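README for the Mösli hanging set, version 2

Read this before you unpack anything, please. It's longer than the old one and I'm not sorry, the old one got me more emails than I've had in my whole working life.

What this is

Mösli is a set of recorded demonstrations of one small job: pick a piece up off the table, hang it on the bar, take it off again, lay it in the tray. People did the demonstrations with hand-held grippers. The job is modeled on the hanging station at Wandow's Estedmont site, where small goods with loops and straps go onto display bars before shipping. I worked that station, then I trained people on it, and now I look after this data, so expect opinions mixed in with the file notes.

The set is meant for training and testing pick-and-hang policies for that station. It was never meant as a general picture of how human hands move. Please don't use it for rating the people who recorded it (more on that further down, and I do mean it).

What changed from version 1

The folder names match the episode names now. Hooray!
The left and right grippers are labeled from the operator's side, everywhere. Version 1 had it both ways, which cost Zerrin Sezer a very bad Friday.
Failed attempts are kept in their own folder. They used to be deleted.
Operator names are gone and can't be rebuilt from anything in the files. I tried.
There's a section on the work itself, which is the part I wanted to write all along.

How much is in it

We recorded 600 episodes. Of those, 538 passed the check and sit in the main folder, and the rest are in the folder called kept_failures with a line of text each saying what went wrong. Mostly the piece slipped, or the loop missed the bar, or somebody sneezed and started over. Those are worth looking at if you want a robot that knows what to do after a fumble - our station has plenty of fumbles in a day and the old machine trials fell apart on exactly that.

What an episode looks like

Each one starts with the piece lying down and both grippers clear of it. The operator chooses which hand to use and there's no script for the path, only for the start and the end. A bare tabletop between start and end is normal. So are the marks on the white board, which has had a working life and looks like it. If your model gets upset by smudges, it would have a terrible time in Estedmont.

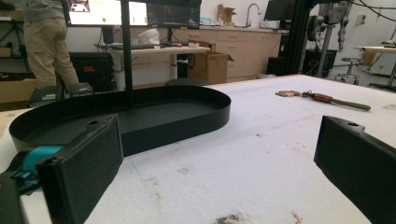

Does this mean the robot takes over the hanging station?

Part of it. The plan Wandow showed us in March has the arm doing the long repeat runs, the same piece over and over, and people keeping mixed orders, repairs, and anything soft or tangled. No shift was cut in that plan. Two of us read it twice to be sure, and I'd tell you to ask again every time the plan gets a new date on it, which is what I do.

What it changes for the people

I'll start with the good bit. Hanging is hard on the wrist and the shoulder. You reach up, you turn the loop, you let go, and then you do it again until lunch. I have colleagues who sleep with a brace on, and if an arm takes the long runs off them I'll bake it a cake.

The less good bit is that the long runs were also the easy hours. You could talk. You could think about your sister's wedding. What's left for people is the fiddly stuff, all day, with the straps that twist and the leather that won't lie flat, and fiddly work with no easy hour in it wears you out in a different spot. The first version of the new rota didn't allow for that at all. It treated an hour of mixed orders like an hour of anything else. We asked for 30 minutes of something different after each block and got it, after some back and forth that I'll keep out of a README.

Then there's recording, which is a job now too. Somebody has to show the machine. At first the demo hours went to whoever was free, and it was treated like standing in for a missing person, no training, no credit for it. It's skilled work! You're doing with two stiff black fingers what you usually do with ten soft ones, and you have to do it smoothly enough that it's worth copying. It has its own line on the rota these days and its own pay grade, and new people get a morning of practice that isn't recorded.

How to hold the grippers (for anyone adding episodes)

Sit or stand so your elbows are free of the table edge.
Open both grippers fully before you start.
Come in low and a little from the side. Straight down looks neat and drops a lot of pieces.
Grip the part you'd grip with your own hand, usually near the band or the stiff end.
Don't hurry the release. Wait until the loop is carrying the weight.
If you miss, carry on and fix it. Mark the episode afterward in Duter with an F.
Stop when your hand is tired. There's no number you have to reach.

That last one is there for a reason that came up with the straps. A flat strap lying on the board is much harder than it looks, it gives you hardly any height to pinch, and people were squeezing until their hands cramped. If the piece won't come up in a few tries, turn it with one finger pad and go in from the other side. It's allowed, it's in the data lots of times, and it's what we all do at the station anyway.

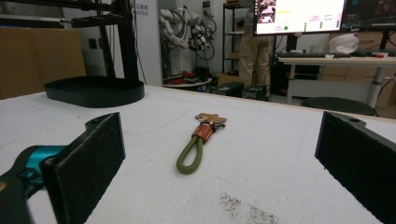

Mechthild Hauser wrote back on the draft of this card that I'd been too kind about the rota, and that the practice morning only exists where a supervisor remembers to book it. She wanted it written down that on the late shift people were still learning while recording as of last month, and that those episodes went through the same check as everybody else's. She also asked who gets told when a policy trained on somebody's demos goes live at the station, and said "a note on the board would be a start."

She's right on all of it and I've left my paragraph as it was so you can see the gap. Late shift episodes carry the tag late in Duter. I haven't removed them, they're good, but you should know some were made by people on their first or second go. As for the note on the board, I've asked. The answer so far is that it's being looked at.

The check

Every episode gets watched once at normal speed. We ask whether the piece ended up where the task says, whether both grippers stayed tracked, and whether anything happened that the operator would rather not share. The third one gets an episode pulled with no explanation owed. You can ask for that at any time, even after release, and we'll cut it from the next version.

Speed is not part of the check. It was, in version 1, and the result was that people rushed, and the rushed episodes taught the arm to fling things. Zerrin plotted the early policy against the slow careful demos and the difference was big enough to end the argument. I was pleased about that for a week.

What the data is bad at

Wet or sticky goods. There are none.
Very crowded bars. Ours is mostly clear, while a real one at the station fills up.
Left-handed operators are few, so if your policy favors one side, look there first.
Background. It's a busy working room, people stand near the table, monitors are on, boxes come and go. Some users have asked for a clean cut without all that. I don't plan to make one. The floor at Estedmont is just as full, and a robot that needs a curtain around it is going to need a person to move the curtain.
Tired hands. We told people to stop when tired, so you won't learn from this what the end of a long shift looks like.

Two hands

Plenty of episodes use only one gripper for the actual hanging while the other stays open to the side. Don't throw the idle hand away in preprocessing! Folks park it in a useful place, close enough to steady the piece or catch it, and that habit is half of what a good hanger knows. I never taught it to a trainee in words. I only noticed it when I watched the recordings back, and it's going in the training sheet for new staff too, so at least the robot project has given us one thing back already.

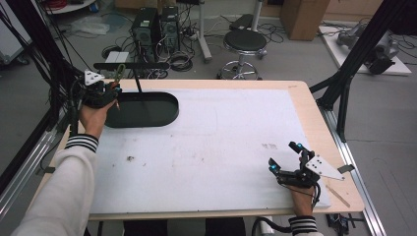 Both grippers at the table: the left one with the green-looped piece at the bar, the right one open.

Using it

Inside Wandow, take it from the shared drive and tell me you did. Partners need the signed sheet, which says no rating of individual workers, no attempts to work out who recorded what, and no passing it on. If you publish numbers, give both the main folder and kept_failures, and say which version you used.

If you train something that's going to run at the station, come and show it to the shift first. Bring it at the change of shift, around the coffee, and let people try to trip it up. They will find the problem faster than your test script does, and they'd like to have met the thing before they have to stand beside it.

Known problems in version 2

The late tag is missing from some early episodes. Zerrin is filling it in by hand.
A few of the notes in kept_failures are in German, and one is a drawing.
Duter shows the left and right views swapped if you open an episode from the search window. Open it from the list and it's fine.

Corrections go to me or to Zerrin Sezer. If it's about the rota, send it to me only, she has enough to do.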